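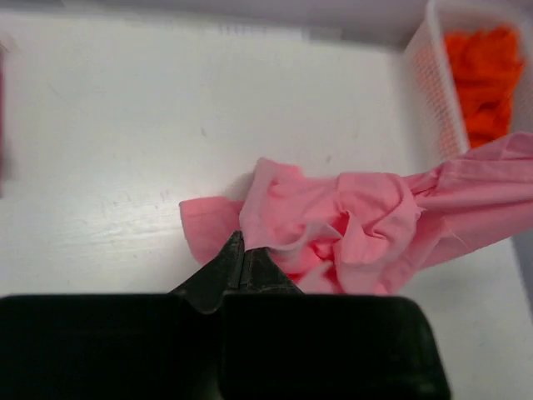 Why does a ferry operator replace the engines and keep the old hull?
The hull of a well-kept ferry can stay in good condition much longer than its machinery, and a new ship of the same size takes years to order and build.

Speaker notes, session on small ferries. Slide numbers follow the printed handout.

Slide 1. Good morning. Say the title slowly. Say that I work on the yard side, at Prurkico, so I see the project from the dock and less from the bridge. Ask people to keep the questions on prices for the coffee break.

Slide 2. The ship. The Drurton is a double-ended car and passenger ferry, delivered in 2004. She carries 287 passengers. The crossing is short, and she makes it 13 times on a normal day. Let the audience look at the timetable for a moment. The important thing is the time at the berth between two crossings, which the owner did not want to change.

Slide 3. What was wrong. The two main engines were due for a large overhaul, and some spare parts had a very long delivery time. The switchboard was also old. The owner, Priltell, first asked us only for an overhaul. We made that offer, and we made a second one for diesel-electric drive with a battery. They compared them during one winter.

Slide 4. The battery room. Explain that we used the former store next to the engine room. The bulkhead had to be insulated again, and we moved one ventilation duct two times. The first drawing put it in the way of the escape ladder. This was our mistake and I would like to say it openly.

Slide 5. Weight. The battery is heavy, but the old gearboxes went out. Trim changed a little toward one end. We corrected it with fixed ballast. Show the inclining test setup, do not explain the formulas.

Slide 6. Power. The installed battery capacity is 2000 kWh. Somebody will ask if this is enough for a full day without charging. It is not, she charges at the home berth. The generators stay on board for bad weather and for the trip to dry dock.

Slide 7. Shore connection. Leitner supplied the charging tower. The difficult part was the tide, the cable arm must follow the ship up and down while cars are driving off. The crew asked for a manual release on the car deck and we added it late.

Slide 8. Crew training. Two weeks at the quay before passengers came on board. The engineers wanted more time with the alarm list, which was too long. We made it shorter in April.

Slide 9. What I would do differently. Order the switchboard before the steel work starts. Invite the engineers to the first drawing meeting. Measure the old cable trays by hand, the drawings from the building yard were not correct everywhere.

If there is time: noise measurements in the passenger lounge, extra slide at the end. If not, skip to the contact page and thank the chair.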